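Chapter 6
Showing the Task

What you need before you start: Chapter 3 (coordinate frames) and the part of Chapter 5 on grippers. If you skipped Chapter 5, go back for the section on jaw width at least. We use it on nearly every page.

6.1 Why show and not tell

Try writing down how to hang a mug on a hook. Every step. Where the fingers go, how far they open, when the wrist starts to turn, what to do if the handle faces the wall. Most classes get to a page and a half and still drop the mug.

Now hang one. A few seconds, no thought at all.

That gap is the subject of this chapter. A person has the skill in the hands and can't get it out in words, or in code. So we let the hands do the talking and record what they do. The recording is called a demonstration. A pile of them is a demonstration set. Turning the pile into something a robot can run is called learning from demonstration – also imitation learning, also behavior cloning, though that last one is narrower and we'll keep it for Chapter 7.

Three ways to get a demonstration are in common use. They differ in one thing mainly: what the person is holding on to.

6.2 Holding the robot

Oldest way. Put the arm in a mode where the motors carry its weight and nothing more, take it by the wrist, walk it through the job. Kinesthetic teaching, in the older papers. Hand guiding on the factory floor.

Good points: the path you record is one the arm can follow, becuase the arm followed it. Joint angles come straight off the encoders. No conversion.

Bad points: arms are heavy and stiff even when floating. Fine work comes out jerky. Your own body keeps getting between the camera and the part. And two arms at once needs two people, or very long ones.

Still the right choice for a short, slow job with few contacts. Nusico used it for years on a lid-pressing cell and saw no reason to change.

6.3 Holding a remote control

Teleoperation. The person stands off to one side and drives. The thing in their hands may be a joystick, a pair of tracked controllers, or a small copy of the arm (a leader) whose joints the big arm (the follower) copies.

Good points: the camera view stays clean. The robot sees what it will see later, when it works alone. Two arms are fine.

Bad points: delay. Poor feel. With a joystick you can't tell a light touch from a hard shove, so new drivers either hover or crush. Leader arms help some. Plan on practice time for every driver and throw the practice runs away – don't be tempted to keep them.

Also, you need the robot. One robot, one driver, one demonstration at a time. Robot goes down, collection stops. The Clusar exercise at the end of the chapter is built around exactly this problem, so keep it in mind.

6.4 Holding only the gripper

Leave the arm out. Give the person a gripper with a handle, let them do the job with it, record where the gripper went and how far the jaws opened. Later a real arm carries a matching gripper along the same kind of path.

Two quantities matter here. First, pose: the position and orientation of the tool at each moment. Second, jaw opening. Everything else can be worked out or guessed.

Pose may come from a camera on the tool, from motion sensors, from outside trackers, or from a mix. A common helper is the fiducial marker, a printed square with a bold pattern that software can find and measure. Know the true size of the square, know the lens, and one clear view gives distance and tilt.

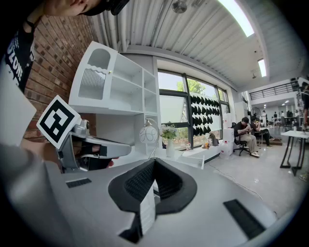
Figure 6.1. View from a camera on a hand-held gripper. A second gripper, at left, has a square fiducial marker on top. Note how much of the room comes in along with the tool.

6.5 What goes wrong

Plenty. The short list, with more on each in the lab notes.

Lost tracking. A marker turned away or covered by a sleeve gives no pose. The software may fill the gap with a smooth guess, and a smooth guess looks fine on a plot. Always log whether a pose was measured or filled in.

Moves the arm can't make. A human wrist and a robot wrist have different limits. A person will happily reach behind a box at an angle no arm on a fixed base could get to. Check reach before training, not after.

Speed. People are quick. If the arm has to run at half the speed, anything that depends on momentum (tossing, flicking, shaking out a cloth) will not carry over.

Clocks. Images and jaw readings arrive on different clocks. A small offset and the jaws close before the tool gets there. Section 6.7 shows how to measure the offset with nothing more than a click of the jaws in front of the lens.

Too much the same. One person, one table, one morning light. The robot learns the table. Change the person, the height, the background, the start position. In the Zervas case study, 14 demonstrations from a mixed group beat a much larger set from a single careful operator, and the students who had recorded the larger set were not pleased.

6.6 Before the lab

Read the Lanavmont handout on calibration. Bring the sheet, filled in. The tracking example in the handout was worked out by Gráinne Ó Súilleabháin and uses her sign convention, so positive tilt is toward the operator. Ours in Chapter 3 was the other way round. Watch for it.

Each group records 6 demonstrations of the same pick and place, swaps operators halfway, and marks every one keep or discard. Write the reason next to each discard. "Felt bad" is a reason but say what felt bad about it.

Things to settle in your group first:

Where does a demonstration start? Tool at rest, or tool already moving?
Where does it end? Object down, or jaws open and clear of the object?
Does a fumble followed by a good recovery count as a keep? Argue this one out. Both answers get used in practice and they train diffrent robots.
Who watches the recording light while the operator watches the object?

Write your answers at the top of the log before anyone picks up a gripper. Section 6.7 starts with the clock check and you'll need both jaws free of tape for it.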